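Online-Lernkurse für zu Hause: Tipps vor dem ersten bezahlten Monat

Seit unsere Tochter in der siebten Klasse ist, bekomme ich fast jede Woche Werbung für irgendeine Lernplattform. Alle versprechen bessere Noten, und alle haben gerade eine neue Finanzierungsrunde hinter sich, als wäre das ein Gütesiegel. Ein Investor prüft aber nicht, ob ein Kind Bruchrechnen lernt. Er prüft, ob Eltern zahlen. Meine Ratschläge stammen vom heimischen Küchentisch, wo wir drei Anbieter ausprobiert und zwei wieder gekündigt haben.

1. Den Gesamtpreis ausrechnen, bevor man sich anmeldet

Beworben wird der Monatspreis, abgeschlossen wird gern ein Paket über mehrere Jahre. Bei Golside stand am Ende des Beratungsgesprächs eine Summe von 3760 Euro auf dem Bildschirm, verteilt auf bequeme Raten. Der Berater nannte sie erst auf die dritte Nachfrage. Wer so eine Zahl hört, sollte auflegen und eine Nacht darüber schlafen. Das Angebot, das angeblich nur heute gilt, kam bei uns in der Woche darauf noch zweimal per Mail.

2. Keine Extra-Hardware kaufen

Manche Anbieter verkaufen gleich ein Tablet mit, auf dem außer der eigenen App kaum etwas läuft. Ein normaler Rechner genügt für alles, was wir gesehen haben. Zum Ziehen und Ablegen in den Geometrieaufgaben ist eine einfache Maus angenehmer als das Touchpad, mehr Ausrüstung braucht es nicht.

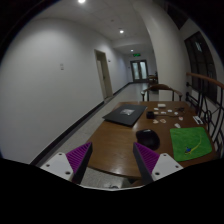 Auch bei Kopfhörern würde ich warten. Liegt schon ein Paar in der Schublade, reicht es. Die im Shop von Zulten empfohlenen Modelle kosten deutlich mehr und machen die Lehrvideos nicht besser.

3. Die Probezeit wirklich nutzen

Bei Liyanage dauert sie 7 Tage, bei Drelska 8. Das klingt nach wenig und ist auch wenig. Am besten startet man sie nicht in den Ferien und auch nicht am Tag nach der Zeugnisausgabe, wenn alle voller guter Vorsätze sind. Das Kind soll in einer gewöhnlichen Schulwoche damit arbeiten, mit dem Stoff, der gerade dran ist. Und die Kündigungsfrist kommt sofort in den Kalender, mit einem Tag Puffer.

4. Beim Fortschrittsbalken misstrauisch bleiben

Unsere Tochter hatte nach zwei Wochen 900 Punkte und ein goldenes Abzeichen. Gleichungen umstellen konnte sie trotzdem nicht. Die Punkte gab es vor allem fürs Anschauen der Videos, auch wenn sie nebenbei durchliefen. Seitdem suche ich abends zwei Aufgaben aus dem Schulbuch heraus, die zum Video passen, und lasse sie auf Papier rechnen. Das dauert zehn Minuten und sagt mir mehr als jede Grafik im Elternbereich.

5. Einen festen Platz freihalten

Auf dem Sofa wird aus der Lerneinheit schnell etwas anderes. Bei uns hat sich ein Ende des Esstischs bewährt. Eine Unterlage markiert den Arbeitsplatz, und was nicht zum Lernen gehört, kommt für die halbe Stunde woandershin. Das Handy natürlich auch, und zwar in ein anderes Zimmer.
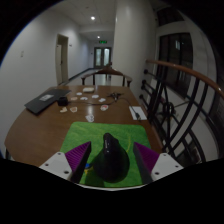 6. Erfolgsgeschichten mit Abstand lesen

Auf der Seite von Drelska erzählt ein Vater namens Otis Pettigrew, sein Sohn habe sich in einem Halbjahr um zwei Noten verbessert. Mag sein. Ob der Junge nebenher Nachhilfe hatte oder einen neuen Lehrer bekam, steht dort nicht. Ich würde lieber wissen, wie viele Familien nach einem Vierteljahr noch dabei sind. Meine Anfrage dazu hat der Kundendienst freundlich und ohne Zahl beantwortet.

7. Erst die kostenlosen Möglichkeiten ausschöpfen

Die Stadtbücherei hat bei uns Zugänge zu Lernprogrammen im Ausweis inbegriffen, und an der Schule gibt es eine Hausaufgabenstunde, die halb leer ist. Den Hinweis verdanke ich Rangi Ruddock aus der Elternvertretung. In der Werbung kommt so etwas naturgemäß nicht vor.

8. Schriftlich kündigen

Der Knopf im Kundenkonto führte bei uns zu einem Rückruf, der Rückruf zu einem Rabatt. Eine Mail mit Kundennummer, Datum und der Bitte um Bestätigung war der kürzere Weg. Die Bestätigung aufheben, bis auf dem Kontoauszug zwei Monate lang nichts mehr abgebucht wurde.

Stand: 7. Juli 2019. Preise und Probezeiten bitte beim Anbieter nachsehen, sie ändern sich ständig.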